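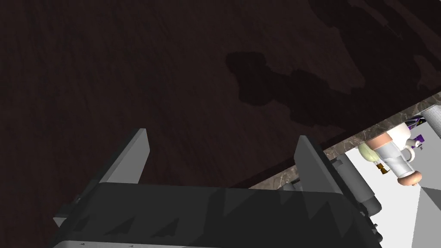
Malthorpe Home Improvers' Club – Tools and Finishes

Home | Reviews | Meetings | Tool loan | Contact

Zestine floor oil, dark brown: review by Bart Brouwer
2018-08-24

I bought two tins of Zestine in January for the back bedroom and the landing. The boards are old pine and had been under carpet since before we moved in. I sanded them with the club's drum sander, vacuumed twice and wiped them down with a damp cloth.

The tin opens easily and the oil stirs up well, though there is a thick layer at the bottom that needs working in. I put it on with a wide brush and wiped off the extra with old sheets. The makers say one tin will do up to 145 square feet per coat. I got less than that on the first coat, as pine drinks it, and a bit more on the second.

Colour is good. It goes on darker than the chart and settles after a week, and the grain still shows. The smell hung about for three days with the windows open.

Overlaps are the weak point. If you stop halfway along a board you get a line, and a second coat doesn't hide it. Do whole boards, wall to wall, and work towards the door.

Seven months on, the landing has worn slightly by the top stair and the bedroom looks as it did. I touched up the landing with a rag in ten minutes, which I couldn't have done with varnish.

I used Tichý hard wax in the hall. It is tougher but costs nearly twice as much. Flaltov stocks both, and the Zestine is item 305 in their list.

Four out of five. I'd buy it again for bedrooms, but I wouldn't use it in a kitchen.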